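The house on Issa Street had been on Zillow for 74 days when Titilayo Ibrahim drove out to see it. The listing said 1,615 square feet, two bathrooms, and a dry basement. It did not say that her father had lived in it for most of her childhood, but a listing wouldn't.

Norbert Bárány was waiting on the porch with the keys. He was the agent, a tall man in a raincoat that was too light for November.

"You found it all right," he said.

"I used to take the bus here."

He looked at her, then unlocked the door. The hall smelled of paint. Somebody had taken up the brown carpet and put down gray boards, and the wall between the kitchen and the back room was gone. She had practiced for this in the car. She had told herself she would look at the roof and the furnace like any buyer.

"When did you live here?" Norbert asked.

"I didn't. My father did. I had every other weekend."

She went upstairs first. The small bedroom was white now. The window still stuck, and she had to hit the frame with the side of her hand, low on the left, the way Danjuma had shown her. Danjuma Ezeani had rented the front room from her father for years and knew more about the house than he did. He fixed the stairs and the gutters. He ate dinner standing at the counter and went back out to the garage.

"The owner might come down a little," Norbert said from the landing. "There was an offer, but it fell through over the furnace."

"What's wrong with the furnace?"

"It's a Braven. They're hard to get parts for."

She laughed, and he waited for her to explain. Her father had kicked that furnace every winter. He would go down in his slippers and she would hear it through the floor, one kick and then the fan starting up.

In the basement she put her hand on the metal. There was a dent near the bottom, at about the height of a foot. The concrete was dry, as promised. A shelf ran along the far wall with nothing on it but a can of nails.

"Do you need a minute?" Norbert asked.

"No. What are the taxes?"

"They were 3,332 last year."

She wrote that down. She asked about the roof and the sewer line and wrote those down too. He answered what he could and said he would find out the rest.

On the porch he locked up and gave her a card. It was getting dark, and there was a light on in the garage next door, where Jahangir Jayawardena used to keep his boat.

"Is he still there?" she asked.

"Who?"

"The neighbor. He had a boat."

"I couldn't say."

She sat in the car with the heater on and called her brother. Chibuzor Okoro was her half brother, 14 years younger, and he had never slept in that house.

"Well?" he said. "Is it a dump?"

"No. They took up the carpet."

"Are you going to buy it?"

The light in the garage went off. A man came out and pulled the door down behind him. He was too far away for her to see his face.

"The furnace is shot," she said. "I'd have to replace it."

"That's not what I asked."

"I know," she said, and started the car.
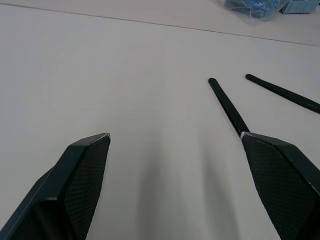
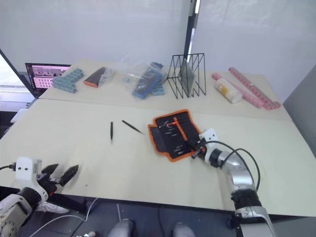
*Second picture: an open tool roll on the front table.*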